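Toilet seat swap – are the "quick fit" ones worth it?

paivac_home
Posted in Bathrooms, 8:40 pm

Finally replacing the seat in the downstairs bathroom. Listing says 11 minutes to fit. I have my doubts. 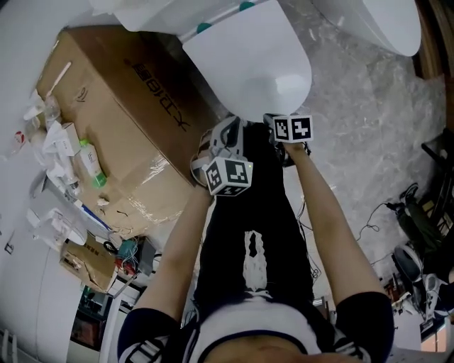
White plastic, two teal caps on the bar, big taped box.

grumblebolt
Eleven minutes for who? My last one took most of an evening, and 9 months later it was sliding sideways. Which brand?

paivac_home
Pralora. 105 with shipping.

TChauhan
I've had a Pralora in a rental in Prarkstead for two years. No slop at all. Tighten it by hand, go back a week later and tighten it again.

grumblebolt
Two years with one tenant proves very little, Tarun. And 105 for plastic? You can get a Savolainen for less and it's the same hinge in a different box.

TChauhan
It isn't the same hinge. I've had both apart on the bench.

oldpipe400
Never mind the brand. Did you measure the hole spacing on the bowl? Half the "bad seat" posts on here are people who didn't.

paivac_home
Measured twice. Matches the sheet. I still don't trust a lid that shape on an old bowl – the curve looks wrong to me.

oldpipe400
Then dry fit it before you tighten anything, and keep the box.

grumblebolt
Keep the receipt too.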